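Chapter 4
The Desk at the End of the Line

On the first morning the arms were switched on at the Tosencombe sorting hall, the staff were given a pastry and a lanyard. The pastry was good. The lanyard said "Automation Partner," and it was the first that many of them had heard of a partnership.

Tosencombe handled returned parcels for a group of mail-order shops. Before the change, 172 people worked the floor over two shifts. They opened boxes, looked at what was inside, decided whether it could be sold again, and put it on the right belt. After the change, 16 robot arms did the lifting and most of the putting. The looking and deciding were split between a program called Ristura and whoever happened to be on the exceptions desk.

This chapter is about the exceptions desk. Most books on automation spend their opening pages on the machine, and we did too, in Chapter 2, where you will have learned more than you wanted to know about suction cups. But when an employer says that a job has been automated, a good first question is where the leftover bits of the job went. They have to go somewhere. Often they go to a person with a laptop.

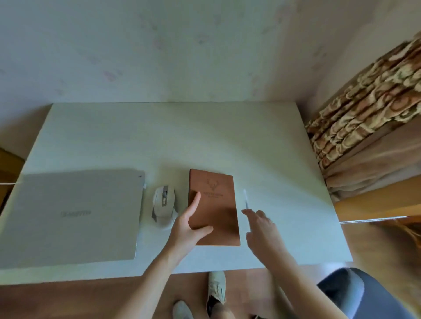 Mihret Workneh had sorted parcels for years before she became an exceptions clerk. Her new title came with a chair, which she liked, and a target, which she did not. Whenever Ristura was unsure of an item, it sent a query to her screen. Was this a coat or a dressing gown? Was the stain part of the pattern? She answered, the arm moved, and the next query came up. On her busiest shift she cleared 552 of them.

She also kept a paper notebook. The company had not asked for one and had no form for it. In it she wrote down the mistakes the system made again and again, such as its firm belief that rolled yoga mats were rugs. When the engineers finally read it, four months in, they fixed more faults in a week than they had since the launch. They thanked her in a newsletter and spelled her name wrong.

Jonatan Eide, the shift manager, had a different problem. He used to know how a day was going by walking the floor and listening. Now he had a dashboard, and the dashboard was nearly always green. It stayed green on the afternoon that an arm packed a full pallet of left boots, because every boot had been lifted, scanned and placed on time. By the measures it had been given, the system had enjoyed an excellent afternoon.

Neither of them wanted the old hall back. Workneh's shoulder no longer hurt at night. Eide had fewer accident reports to write – and he had hated writing them. What bothered them both was smaller and harder to put in a report. Breaks had become lonely. New hires learned the screen without ever learning the stock, so they had little to go on when the screen was wrong.

As you read, keep three terms in mind: residual work, meaning the tasks a machine leaves behind; hidden skill, meaning what workers know that was never written down; and drift, the slow change in a job that keeps its old name and its old pay. We will meet the last one again in the Kováčik case, where it ended up in front of a judge.

Reader comments

ustevero_nights: Used this for a training day. Two people asked if we had changed the names of our own managers.

P. in dispatch: The left boots thing happened to us with gloves. Same green screen.

marlow77: Is Chapter 2 really needed before this one? I gave up at the suction cups.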